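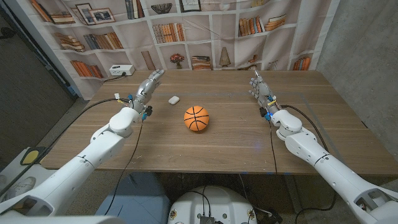 Orange basketball on a wooden tabletop.

Cendemow Records - Frequently Asked Questions
Skilley, "Anulside" LP reissue

What is on the reissue?
All eleven songs from the original cassette, in the original order, plus two tracks from the rehearsal tape. The rehearsal tracks close side B. The download has the same running order as the LP.

What was the source?
The songs were transferred from the quarter-inch mixdown reel. The first minute of side A had dropouts on the reel, so that section comes from a first-generation cassette copy and has been matched for level and tone. Listeners with good headphones may hear a change in hiss at the join. The rehearsal tracks exist only on cassette and are in mono.

Who did the transfer and mastering?
Ostap Zakharchenko did both at Yurchenko, the studio where the band mixed the album. The files were captured at 96 kHz, 24-bit. Hum at 60 Hz was filtered on three songs. No broadband noise reduction was used anywhere.
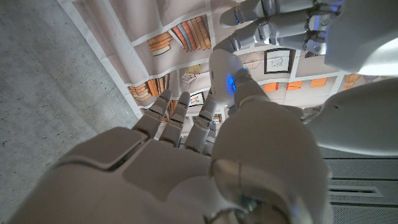 Separate masters were made for vinyl and digital. The vinyl master has no peak limiting, and low frequencies are summed to mono to keep the needle in the groove. The digital master is slightly louder.

How many copies were pressed?
600, all on black vinyl at 33 rpm. Copies are not hand-numbered. If it sells out, a second pressing will use the same plates and a different back cover, so the two can be told apart.

What is etched in the run-out?
The catalog number, the side letter and the cutting engineer's initials. Side B also has a short phrase picked by the drummer.

My copy has a crackle at the start of side A. Is it defective?
Probably not. Clean the record and play it again before writing to us. Dry brushing is often not enough for a new record, which can carry paper dust from the inner sleeve. A repeating tick in time with the rotation, a skip, or an off-center hole does count as a defect.

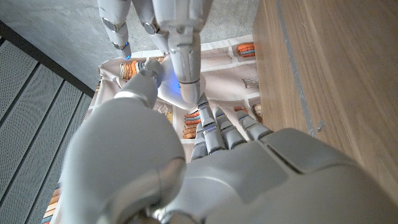
Back of the left hand, two blue lights on the fingers.

How do I report a defect?
Write to Marta Antoniuk at the orders address within 30 days of delivery. Include:
Your order number
The side and the song
A photo of the label and of the damaged area, if there is any to see
The tracking weight and cartridge you use, for skips only

Skips at a tracking weight below the cartridge maker's minimum are not treated as defects.

The jacket arrived with a split seam. Can I get a new one?
Yes, while we have spare jackets. Records ship outside the jacket to prevent seam splits. If you asked for a sealed copy, the record ships inside it and seam splits are not covered.

When do orders ship?
Twice a week. Preorders placed before September went out first, in the order received. Orders with more than one title ship when the last title is in stock.
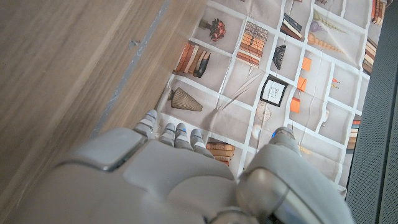
Tracking numbers are sent when the label is printed, so the carrier may show no movement until the next pickup. An address can be changed up to that point. After that, the change has to be made with the carrier.

What formats does the download come in?
WAV, FLAC and 320 kbps MP3. The code is on a card inside the jacket and works for two downloads. If the code has been used up, send a photo of the card.

Will the cassette be reissued?
No. The tape duplicator's original loop bin master is lost, and the band prefers the LP sequence with the extra tracks.

Can I use a song in a video or on a radio show?
Radio play needs no permission from us. For video, write with the song title, the length used and where it will be shown. Skilley own the publishing and decide each request themselves - allow three weeks.

Where do stores order?
Stores can order direct in boxes of 25. Mixed boxes with other Cendemow titles are fine. Quote reference 2688 for the wholesale price list.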